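Notebook > Vasura > Block stacking > Entries

Search this notebook Go

14/12/2018

Big day on the stacking set! We passed 910 good episodes before lunch and I would have kept going until dinner if the disk hadn't started complaining. Old runs moved to the Flistard drive, checksums match, so the local copies can go whenever someone needs the space.

Task is the same three-color one: red at the bottom, yellow in the middle, green on top. Left arm stacks. I'm still aiming for 2,000 before we train anything serious, but I couldn't resist and started a small run on what we have, just to see if the loss curve looks sane. It does! It looks lovely, at least for the first few thousand steps. 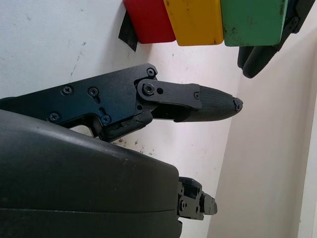 Wrist views are where I expect the gain. The old set was overhead only and the policy always got vague in the last bit of the approach, hovering and then committing to a spot that was a finger's width off. With the close views in the mix we ought to get a much better signal right at the moment of contact. I went through 187 episodes by hand this morning to check that the streams line up in time, and threw out 3 where the wrist stream lagged the joint log. All of those came right after a restart, so I now let the recorder run for a bit before the first demo. No lag since.

Things I changed while driving:
- slower close on the gripper (the fast one kept nudging the cube as it grabbed)
- start poses spread wider, including a few awkward ones near the edge of reach
- fumbles stay in if I recover from them. Full drops get tagged "drop" and saved separately.

That middle one makes a bigger difference than I expected. My demos had become so tidy and so alike that I could have driven them asleep, and a model fed on those will fall apart the first time a cube sits somewhere new. The messy ones take longer but I'm enjoying them much more, it feels like teaching again instead of typing.

Placing the green one is still the hard part of each episode. The yellow forgives you, it can go down a little crooked and the stack stands. By the third cube any offset underneath has added up and you have to choose between lining up with the yellow or with the red. I line up with the yellow. Please do the same if you take a shift, mixed habits will show up as dithering in the policy!

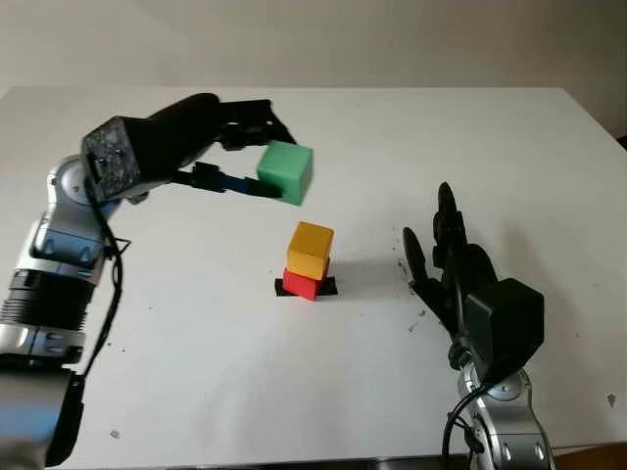
Raptis export script now writes both arms into one file, with the hand joints as their own block. Check the order of the hand joints before you trust it, I found thumb and first finger swapped in the config and fixed it in the loader, but anything exported before today has them the wrong way round. Needs a re-export, overnight is fine.

Loose ends:
- label the color order in the metadata, currently only in the folder name (ugh)
- try the Venum augmentations on brightness, mild setting first
- ask for a second pedal, holding the button while steering is killing my thumb
- two-arm handover set: not before February, but I've started a page of ideas for it and would love more

Small run is at step 40k as I write and still going down. Leaving it on.

4 comments | 2 shares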